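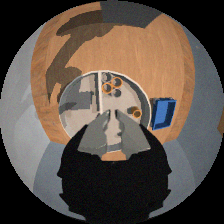 Lorna Tesk
Equipment safety reviewer, Haldane Sleep Clinic

Take-home sleep apnea kit: return inspection
Form 996, revised March
Unit: Sonus recorder, serial ending 1143

1. Outer case closes and latches
Pass. The latch is stiff. The supplier calls this "secure."

2. Recorder housing free of cracks
Pass. Hairline mark near the charging port, already on the last form. I pressed on it and it didn't move.

3. Finger sensor cable, full length
FAIL. Outer jacket split next to the plug. Someone had ticked this as fine at the previous return, and I doubt a split like that opened up in a single night. Cable pulled from use.
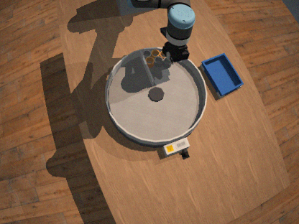 4. Small parts present
Pass, after a search. The kit should come back with seven small parts, and the packing slip says all of them were there, but two had slipped under the foam and I don't believe anyone had looked. Empty the case into something with a raised side, like the big round tray on the table, and check the parts against the list before signing. Tipping them straight onto a bench is how we lose clips.

5. Nasal tubing discarded
Pass. New sealed tubing goes in at reissue. "Looked unused" is not a category on this form.

6. Chest belt washed and dried
Not accepted. The tag says washed, with no initials and no time. Wash it again.
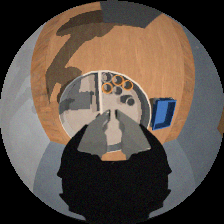
Round wooden table, gray floor to either side.

7. Surfaces wiped down
Pass. Fasex wipes used on the housing and case. The label asks for a wet contact time of 2 minutes, and a quick swipe won't give you that – use the wall clock.

8. Battery holds charge overnight
Open. The Huvlow charger showed green at 4 p.m., but green only tells me the charger is happy. Run it unplugged until morning and write down the level.

9. Previous patient's data cleared
Pass. Checked on the recorder itself as well as in the software. 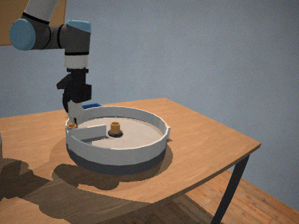 Robot arm above a shallow round container.

Result: hold. Do not reissue until items 3, 6 and 8 are signed off with initials and a time.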